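Ebuka Osagie
@ebukabuilds

1/ OK so a bunch of you asked what I've been doing at the Vonville workshop every evening. Short version: I'm building a two-armed robot and most of it only exists on my laptop so far. Long version, well, get a snack.

2/ The plan is two arms on a bench frame, with fingered hands I can print and rebuild when I break them (I will break them). I'm calling the whole thing Uzor. It has a logo already. It does not have a working left elbow.

3/ Esther Mwakalinga has the bench next to mine and she's the one who talked me into doing the simulation first. I wanted to bolt metal together! She asked what I'd do the first time an arm swung through the vise. Fair enough.

4/ So since May I've been living in the sim. I write the arm control in a little program I named Codus, it runs against the simulated robot, and later the same code is supposed to run on the real one. Supposed to.

5/ Current job is table stuff. One red mug, one striped plate, a white mug, a box of chocolate pudding. The right hand has to deal with the red mug by the plate, and the left hand just has to stay out of trouble until I give it something to do.

6/ Screenshots from Tuesday's session: 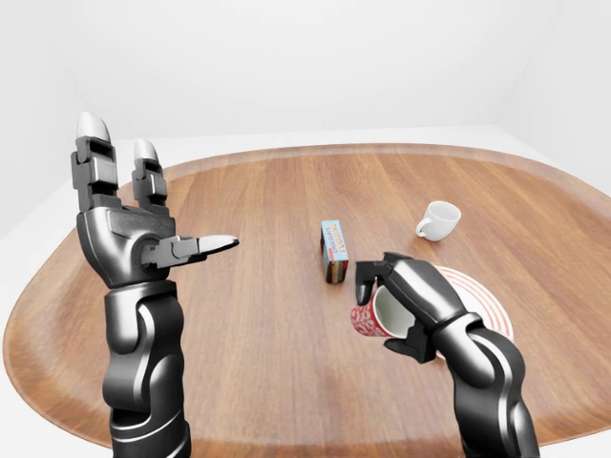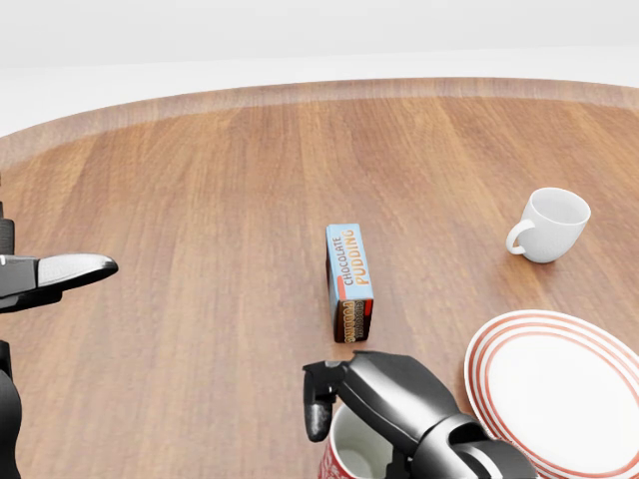
7/ What's eating my time is the grip. A mug is round and hollow and it has a handle, and fingers that close fine on a block will happily shove a mug sideways. I've redone the finger closing order 2 times now and I'm still not in love with it.

8/ Also friction. I had the mug's friction set way too low for weeks and blamed my own code for everything. Esther looked over my shoulder for maybe a minute and asked what number I had in there. I don't want to talk about what number I had in there.

9/ I let it run overnight on the workshop's old desktop. 2,000 tries at the mug, and it came back with 474 I'd call good. Before you say anything, the batch before that was so much worse - I was grinning like an idiot at 7 in the morning.

10/ The bad ones are mostly tilt. The wrist comes in a bit too steep and the mug rolls away from the fingers. I'm going to try a lower approach with the thumb underneath earlier. If anybody has done this with a similar hand please yell at me in the replies, I mean it.

11/ Somebody asked why I don't use a plain two-jaw gripper and be done with it. Yeah, probably smarter. But I want hands! I want it to pick up a screwdriver one day and hand it to me. Jaws are plan B and I have a pair in a drawer.

12/ Hardware news, since it's been quiet: the motor controllers from Draltari showed up. The connectors are the wrong ones (my fault, I ordered at midnight) so I'm crimping adapters by hand. Slow going, and my thumbs hurt.

13/ The right forearm shell is printed and sanded. Left one warped at the wrist end, so that's going again with a wider brim and the door to the print room shut this time.

14/ Next up is getting the left hand to do something useful with the pudding box. Thinking a simple pick and set down, no passing between hands yet. Esther has bet me a lunch that I'll try the handoff early anyway. She knows me pretty well

15/ I'll put the Codus files up once the folder names stop being embarrassing. Half of it is called things like wrist_new_new. Give me a bit.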